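New house rules for the robot arms at Ploler

May 1, 2023

We finally have written rules for the arms! I've been nagging about this since February, so forgive me if I sound a bit pleased.

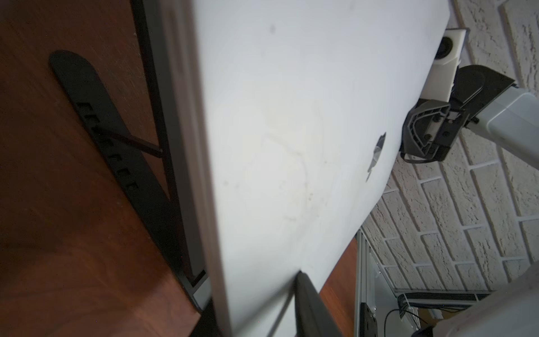
1 min read

The new sheet comes from Moditz, and it's 2 pages long, with 14 rules. Most are plain good sense - clear the arm's reach before you power up, keep cables out of the joints, know where the stop button is. My favorite covers laptops and other thin, hinged things. Grip force has to be set low before the fingers get near a lid, and you try the move at slow speed first.

Our friends at Virág wanted a rule for two arms sharing one space, and they got it. Only one arm may touch an object at a time unless the task plan says otherwise. I think that's a bit strict, but I can live with it.
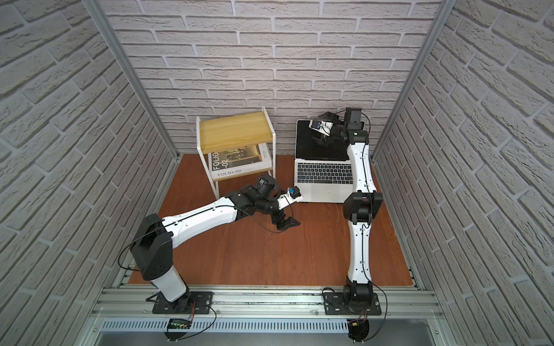

Two arms, one laptop and a small side table at work time.

The sheet also asks for a short log after each session (yes, even the dull ones). Clultley will look over the first 175 logs and tell us which rules need fixing. Send me your gripes before then, I'm collecting them.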